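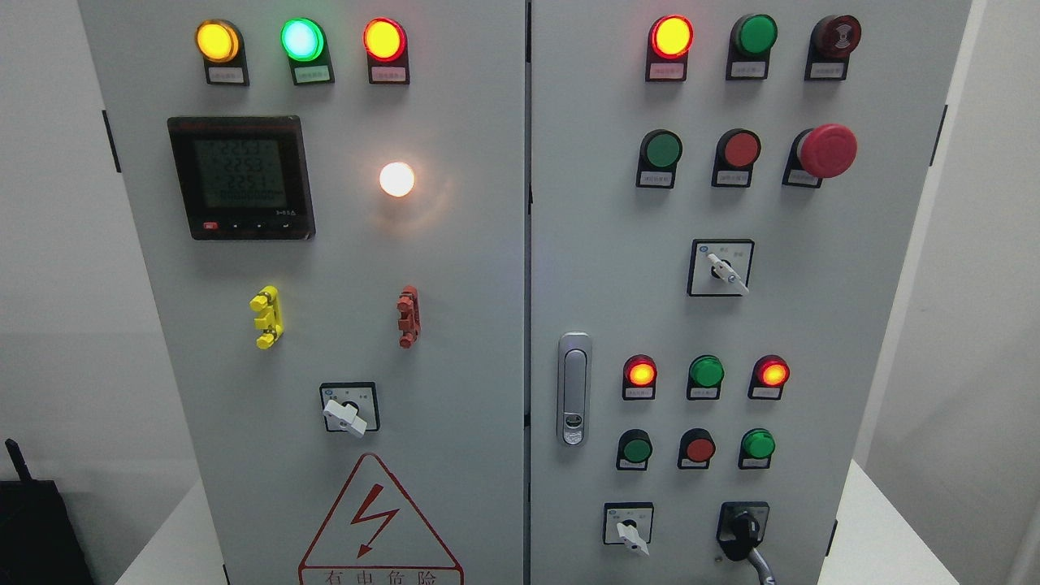
Neighborhood News > Spring Issue > From the Spare Room

Print this page | E-mail this page

What I learned from a month of power bills

May 13, 2020

So I've been home a lot, like everybody, and in a weak moment I opened the drawer where the electric bills go. I had been paying them without reading them since we moved to Cornbridge. I made coffee, spread them over the bed and got to work!

First surprise: our January bill was higher than anything we paid last summer, and we run the window unit pretty hard in summer. I blamed the kids. Then I blamed the freezer in the garage. Then I called Poonam Bisht down the street (she used to read meters, so she's heard every theory going) and she asked me one question, which was what we heat the back bedroom with. Well. We heat it with a space heater my brother-in-law left behind, and it had been running all night with the door open to the hall.

I've borrowed a little plug-in meter from her and I'm having far too much fun with it. You put it between the wall and whatever you're curious about and it tells you what the thing is using. The TV surprised me by being pretty modest. The old stereo, which I swear is never on, uses power day and night just sitting there with its little clock blinking. That one is now on a power strip with a switch. The dehumidifier in the basement I'm still watching, and I'd like to give it a full week before I say anything rude about it.

A few of you wrote in after the last issue with your own tricks. Mohit Pant hangs all his laundry in the carport and says towels come out stiff but he likes them that way. Zulema Mansilla turned her water heater down and sent me a note 2 pages long about it, with a drawing. Her family hasn't noticed, so please don't tell them. I tried it too and my husband noticed in 5 minutes, so we've met in the middle.

If you want to try the plug-in meter, it's going around the block on a list. You get it for 7 days and then pass it to the next porch, wiped down please. Drop me a note to get on the list. Bring back the instruction sheet with it, it's the only one we have and it already has jam on it (mine).

Next time I'm going after the water bill, and I'd love to hear from anybody who's put in a rain barrel. Do they really bring mosquitoes? Omprakash says yes, but he's never owned one.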